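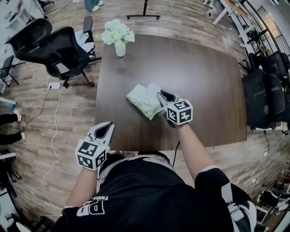
Last edited 26 November 2021

Net run rate when a side is bowled out early - which overs count?

posted by Curnent

Scoring for our club league this season, first time doing the table as well. Last game Sikum batted first and were all out for 31 in the 12th over (yes really). It's a 25 over comp. Warraich knocked them off in 4 overs dead, no wickets down.

So for run rate do I use the overs Sikum faced, or the full 25? The sheet I inherited uses the overs faced, and it makes Sikum look way better than they should. Other captain says its always been done that way. Table has to go out tonight, two teams level on points so it matters. Thanks

warraich_2nds

Full 25. All out = full quota. Always.

Urndale scorer

Yep, full 25 if they're bowled out. Doesn't matter if it took 12 overs or 24. The side chasing is different: they got there without being all out, so you use the overs they faced, which is 4.

So for that game:

Sikum batting: 31 off 25 = 1.24 an over
Warraich batting: 31 off 4 = 7.75 (use whatever they finished on, if the winning hit was a boundary it might be 35 or so, put the real total in)

Important bit, don't average the game rates. Add up all runs scored over the season, divide by all overs faced. Then all runs conceded divided by all overs bowled. Take the second from the first. Our old sheet averaged them and had the wrong team third until February when somebody redid it. We had 2,030 runs in the for column by then so it was a long evening.

Also watch part overs. 12.3 is 12 overs and 3 balls, so 12.5 in the sheet, not 12.3. Easiest is enter balls and divide by six at the end. Rain games check your own league rules, ours leaves abandoned ones out completley.

Tailender

pretty sure we just use overs faced in ours?? but its a friendly league so maybe thats why. ask your fixtures person

Curnent

Ok redone with the full 25, and in balls. Swaps second and third. Warraich finished on 32 btw, so 8 an over. Sending it now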